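Home | Routes | Opinion | Letters | Contact

The Bus Stops Where the Hill Starts

September
By the Transit Desk, Zollness

The Route 4 bus used to climb to the clinic in Robichaud. Now it turns around at the foot of the hill, and riders finish the last 700 feet on their own. The agency calls this a "streamlined terminal." My knees have another word for it.

We're told the change saves 12 minutes on each round trip. I'm sure it does. Skipping the rest of the stops would save even more.
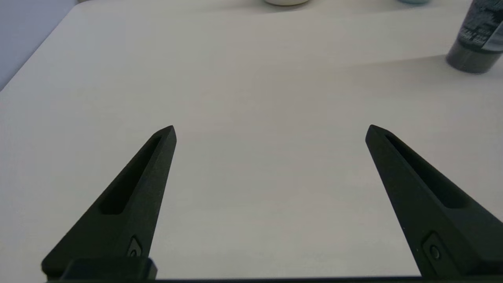

What I'd Do Instead

Run the old loop until 2 p.m., when most clinic visits are over, and turn the bus around early after that. Rudon has done it this way for years - same hills, smaller budget. Zevis copied them last spring and still has a bus.

The agency wants comments by email. I'd bring mine in person, but their office is up the hill too.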